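Product Review: Gruvum Simulation Suite, as shown at the Pappas open day

The Gruvum suite was reviewed during the May open day at Pappas, where the developer gave a demonstration lasting 19 minutes. The product allows a gripper to be tested in a simulated work area before any hardware is bought. Danuta Kołodziej attended for our department, and Szymon Zawadzka took notes on setup and licensing.

Visitors were shown a view of the gripper, with both fingers spread and nothing held between them. Two dark surfaces lie behind it, one olive-brown and bumpy, the other charcoal gray with a finer grain.
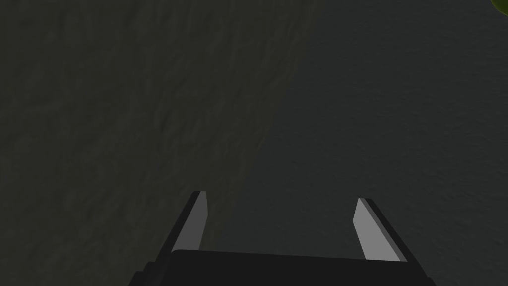
Senumum Technical College – Department of Automation

Surface texture is the strong point of the package. Relief can be adjusted for each surface separately, and the presenter did so without restarting the program. Lighting is less convincing. The default setting is dim, and the boundary between two dark materials is hard to make out from the back row of a lecture room. Our reviewers would have preferred a brighter preset for teaching.

The menus are plain and well labeled. A batch of 1000 trials may be queued from a single window, and results are saved as a table that opens in any spreadsheet program. The printed manual runs to 227 pages and has no index – a serious omission in a product sold to schools.

Compared with Bilano, which the department now uses, Gruvum is easier to learn but offers fewer gripper models. The department recommends a trial license for 2 workstations in the robotics laboratory. Staff who wish to take part should apply to Ms. Kołodziej.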